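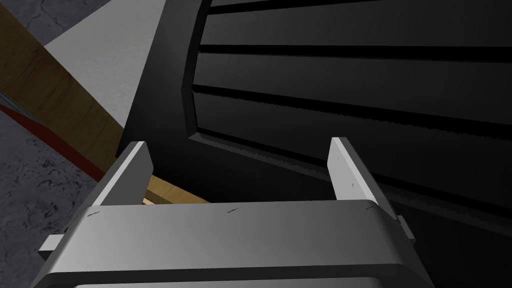 Gripper view, simulated.

Slide 1. Title
Battery chargers in the service bay: sizing, settings and storage. Thank Tove Kragh for the bench time. Forty minutes, questions held to the end except on safety.

Slide 2. Scope
12 V lead-acid only: flooded, EFB, AGM. No lithium today. The Aranda and Cinach sites both run mixed fleets, so expect all three types on the same bench.

Slide 3. Charger or starter
A charger restores capacity over hours. A starter delivers a large current for a few seconds. Combined units do both, but the two ratings on the label are separate and people mix them up. Read out the Kikon label: boost figure first, then continuous charge figure. Ask the room which one matters for an overnight charge. Wait for an answer.

Slide 4. Sizing
Rule of thumb for flooded batteries: charge current at 10 percent of amp-hour capacity. A 70 Ah battery gets 7 A. AGM will usually accept more, but go by the battery maker's sheet. Undersized chargers do no harm; they tie up the bench. Oversized chargers with no current limit do harm.

Slide 5. Stages
Bulk: constant current, voltage rises. Absorption: constant voltage, current tapers. Float: lower voltage, held. Point at the knee in the curve. Old transformer units have no float stage and must be on a timer.

Slide 6. The log
564 charge records from the Nudska depot, collected by Saturnino Cantero. Each record has open-circuit voltage before, voltage after rest, charger used and mode selected. Most common fault in the log is the wrong mode — flooded setting on an AGM battery, or the reverse. Second is reading the voltage straight off the charger without a rest period. Do not go through the table line by line. It is in the handout.

Slide 7. Connection order
Charger off at the wall. Positive clamp to positive post. Negative clamp to the chassis ground point if the battery is in the vehicle, to the negative post if it is on the bench. Then power on. Reverse the order to disconnect. Reverse polarity protection covers swapped clamps. It does not cover a spark near a venting cell.

Slide 8. Leads and clamps
Check jaw springs, insulation at the crimp, and green deposit on the strands. Voltage drop across a boost lead under load should be measured, clamp to clamp. Pass the bad lead around here. Get it back.

Slide 9. Engine-off supply
Diagnostic and flashing work needs a supply mode, regulated, with low ripple. A boost setting is never a substitute. Cinach had a control module fail partway through an update with a boost pack connected. Keep this short; Tove covers it in June.

Slide 10. Storage
Recharge at 12.4 V or below. Check monthly, and write the reading on the battery tag. If running late, skip to the last slide from here.

Slide 11. Questions
Likely one: can two batteries share a charger in parallel? Same type, same age, same state of charge, otherwise no. Handouts are by the door.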